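Why Do Chips Packets Puff Up in the Mountains?

Have you ever carried a closed packet of chips up a high mountain? In the valley it was soft. At the top it is round and hard like a small pillow. Who put more air in it?

The answer is: no one. The air inside is the same as before. It is the air outside that has changed.

We live at the bottom of a very deep sea of air. Air seems to weigh nothing, but it has weight, and all the air above us presses on us from every side. This is called air pressure. We do not feel it, for our bodies press back just as strongly.

When you climb, there is less air above you, so it presses less. Now the air in the packet can push the walls out. The higher you go, the rounder the packet becomes.

My friend Libor Mikuš took one packet on a bus trip in August, to the village of Stitlow and then up to the pass. He measured around its middle with a string at every stop. At the last stop the string was too short!

The packet must be well closed for this. If there is even a small hole, the air goes out through it and the walls stay soft.
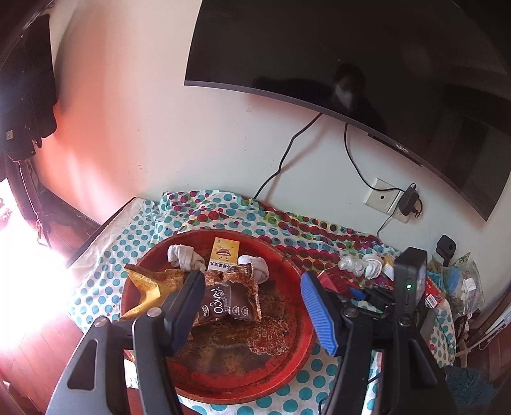 You can make a similar test with an empty plastic bottle. Close it tightly on the top of a mountain and carry it down. In the valley, the air outside presses more than the air inside, and the sides of the bottle bend in. Open the cap and listen. The small hiss is the air of the valley going in.

Words to remember
Air pressure: the push of the air on everything it touches.
Pass: a low place between two mountains, where a road can cross.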